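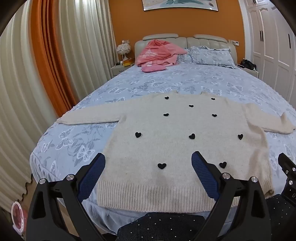

Last edited 4:40 PM

Tobiloba Fashola
Notes for anyone singing with us on the December trip. I'm posting them as a thread so they stay in one place.

Rehearsal tomorrow is in the upper hall at Nogueira, not the church. Altos and basses at 10, everyone else at 10:30. Bring the Urkora folder, the green one.

We have two concerts now. The Prurkidard date is confirmed and the organ there is tuned low, so Tiago Quintela is moving the second set down a half step. New parts are in the shared drive. Please print your own.

The bus leaves from the school lot and holds us plus the timpani, but only if cello cases go underneath. If yours is a soft case, tell me before we load.

Room lists are done. More than 13 people asked for singles and we have two. Those went to the soloists.

Concert dress is all black, long sleeves, closed shoes. The chapel at Herkska is not heated during the day, so wear a layer under it.

Lunch on the first day is on your own. Dinner is included both nights. Send me allergies even if you sent them last year, I don't have that list anymore.

Passport copies still missing from the tenors.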